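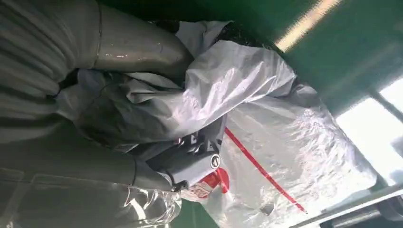 White plastic bag with a red stripe, held in a gripper.

Ludley Film Society
Minutes of the programme meeting held on Thursday at the Rendum Rooms

The meeting opened at 7.30 pm. Apologies were received from two members.

1. Minutes of the last meeting
Agreed as a correct record, with one correction: the hire charge for the hall is payable per evening and not per screening.

2. Autumn season
The programme secretary presented a list of 14 titles, all made before 1960. Members felt that comedies were over-represented and asked for a second thriller. It was agreed to drop one of the two musicals - the choice to be left to the programme secretary. The silent film will keep its place at the end of the season, subject to a pianist being found.

3. Screening rights
Sönmez has quoted £40 per title for the older films. The quotation does not cover the two foreign-language features, for which a separate price has been requested. The secretary will write again before the end of June.

4. Attendance
Average attendance last season was 37. The hall at Biremwood seats 200 and was considered too large for ordinary evenings. It was resolved to remain at the Rendum Rooms, and to ask Biremwood for a price for the opening night only.

5. Any other business
A member asked that subtitles be shown at all screenings where available. Agreed.
The interval will be kept to 15 minutes.

The meeting closed at 8.50 pm.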